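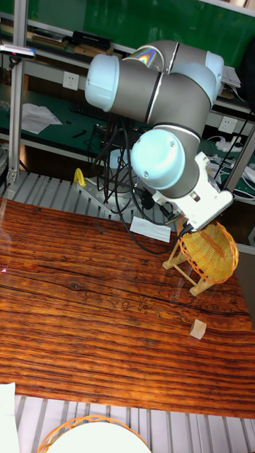
How many examples does a robot arm need before it can pick something up without help?

More than you have, and fewer than you fear, provided they differ from one another in ways that matter. Fifty varied attempts at a grasp will usually teach a system more than several hundred copies of the same one.

Chapter 4
Gathering Examples

Students arrive at this chapter hoping to train something. They will spend it moving objects a few inches to the left. The training comes in Chapter 5 and takes an afternoon, most of it lunch.

An example, as we use the word, is one complete attempt at a task: the camera views, the joint positions and the gripper commands, saved together from start to finish. We also call it an episode, a grand name for eleven seconds of reaching toward a ball.

Our running case is the Letlow set, gathered by Asuka Morikawa and Ashraful Chowdhury. They recorded 1,132 episodes and kept 800. Of those thrown out, 105 had a clock fault that put the gripper closing before the arm arrived, a feat the learning system would have copied faithfully. The others were dropped for duller reasons, listed in Table 4.2.

Morikawa's notes from December are worth reading for their falling morale. By the second week she had stopped writing "good grasp" and started writing "grasp." Chowdhury, meanwhile, found that he always put the object down in the same spot, which was the spot nearest his chair. The first trained model was excellent at that spot.

4.1 What to vary, and what to leave alone

Start with position. Before each episode, draw the object's place from a printed list and put it there, even if the list sends you to the far corner three times running. People are poor at being random, and they get worse before lunch. Turn the object as well, and change its height when the task allows it. Leave the camera where it is until Section 4.3.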